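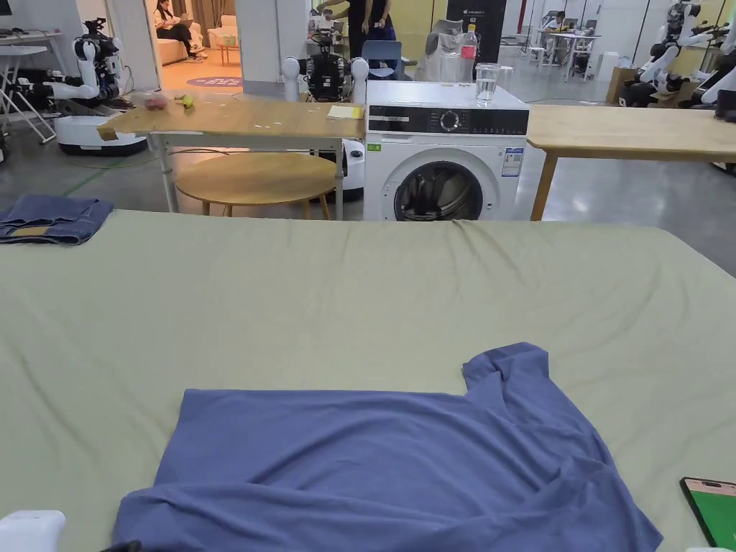 Eduard Koubek wrote in to ask whether he could bring his bags to the Brutden laundry room before work and collect them the same evening. He can, if they are on the counter by 8 a.m. The rest of the questions we get most often are answered on this page.

What does a load cost?
A wash is 4 dollars in the small machines. Drying is charged separately at the dryer. If you leave your laundry with us, you pay by weight, and the price list is on the wall by the door.

How do I pay?
Card or coins. The change machine takes small bills only. Vinorau laundry cards still work here and at our Utier location, but we no longer sell new ones. You can use up the balance whenever you like.

How long does it take?
A normal cycle followed by a full dry takes around 90 minutes. Heavy cotton, towels and jeans take longer. Please come back when your cycle ends. If all the machines are in use, we may move finished laundry to a basket with your machine number on it.

Can I wash a comforter?
Yes, in one of the large machines along the back wall at Brutden. Utier has only small ones. King-size down comforters should be left at the counter — they need several rounds in the dryer and someone to turn them.

Do you supply detergent?
The drop-off service includes it. We use an unscented one unless you ask for something else. For self-service, bring your own or buy a single packet at the counter.

My shirts shrank. What do I do?
Bring them in with your ticket and we will look at the care label and the settings we used. We dry on medium unless the ticket says otherwise. For anything you want hung up instead, put it in a separate bag and write "no dryer" on the ticket.

Do you iron?
Shirts and pants only, and not in November, when the press is out for service.

I left something behind. Do you have it?
Ask at the counter. Single socks go in the bin under the folding table. Other items are kept for 13 days, and after that they go to the clothing bank.

Is there parking?
There are two spaces behind the building, shared with the Bravo bakery. Street parking is free after 6 p.m.

When are you open?
Brutden is open from 7 a.m. to 10 p.m., with the last wash at 8:30. Utier closes an hour earlier.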